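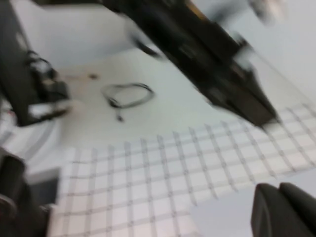
A reader of the page on storing short cables asked whether a thin cable can be left in a loose loop on the table, or whether it has to be wound tight and tied every time. Loose is fine for a day's work. For a drawer it needs a little more care.

What you need
A clear patch of white or light tabletop
A sheet of grid paper or a gridded mat
Soft hook-and-loop ties (Postma sells them in packs of 100)

1. Unplug the cable at both ends and lay it out straight. Let any twist work its way out toward the free end.

2. Check the length against the grid. Mine are mostly 36 inches. Write the length on a bit of tape and stick it near one connector.

3. Make the first loop about as wide as your palm. Lay it flat on the table and don't pull it tight.

4. Add the next loops on top, giving the cable a half roll between your fingers each time. If it springs into a figure eight, you rolled it the wrong way – undo that loop and try again.

5. Leave a tail of 2 inches with the connector on the end, so you can see what kind it is without opening the coil.

6. Put 2 ties on, across from each other. Close them just enough to hold.

Thin cables kink right behind the connector, so never start a bend there. If one already has a kink, hang it by the middle overnight before coiling it.

Ties left in a hot car go stiff. The Raris ones did this by the end of April and I threw them out.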